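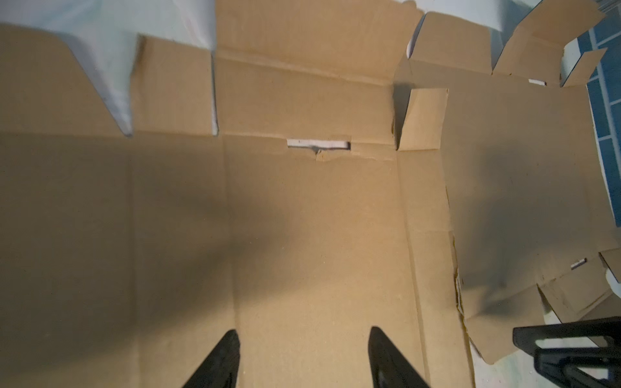 Flattened box, fold lines and all.

So the Cultholm armchair has been in my living room since June and I keep getting messages asking whether it's worth the money, so let me try to answer everybody in one go (get a coffee, I do go on a bit).

First, how I ended up with it. I had wanted a proper reading chair for years, something with arms low enough that you can hold a hardback without your elbows up by your ears. I tried the Zetar in a showroom and loved the look of it, but it sits so deep that my feet left the floor. I'm five foot three. Lovely chair for a tall person!

The Cultholm is an oak frame with paper cord on the seat and a loose back cushion. It was designed for small apartments, as I understand it, and you can tell, because it tucks up next to a bookcase without looking like it's been sent to the corner.

Price: I paid $466, and delivery was another $57. The footstool is $119 if you want the matching one. I didn't get it at first and then of course I did, four weeks later, and paid for delivery all over again. Order them together, please, learn from me.

Assembly is four bolts and a little key. My friend Ewurabena Tetteh came over to help and we had it standing before the kettle was done. Leave the bolts slightly loose until all of them are in, then set the chair on a flat floor and tighten. We did it the other way the first time and it rocked like a boat.

About the paper cord, which is what most of you asked about. It felt stiff and a bit squeaky for the first month. Now it has some give to it and the squeak is gone, except on very dry days when the heat's been running. Spills: blot, don't rub. I got tea on it once and there's a faint mark near the front rail that I've decided to live with.

The oak came with a soap finish, so it's pale and a little chalky to the touch. I wash it twice a year with soap flakes and warm water and let it dry overnight. If that sounds like a chore to you, get the oiled version. Olanrewaju Sani has the oiled one and he hasn't done a thing to his, and it looks great, just darker and more golden than mine.

Things I'd change: the back cushion slides. It has one little strap and it needs two. I put a strip of that rubbery rug underlay behind it and it stays where it should now, mostly. Also the felt pads they send for the feet are very thin, so buy thicker ones if you have wood floors.

A couple of you asked how it compares to the Igwe. I've only sat in one at a friend's house, for the length of a dinner, so take this lightly, but the Igwe is more upright and I'd want it at a table or a desk. The Cultholm is for slouching with a book and a blanket, and I have fallen asleep in it more times than I'd like to admit.

Next up is a lamp to go beside it. I'm leaning toward the Flotus, the floor one with the linen shade, but the cord looks short in the listing. If anyone has it at home and wouldn't mind measuring the cord for me, I would be so grateful!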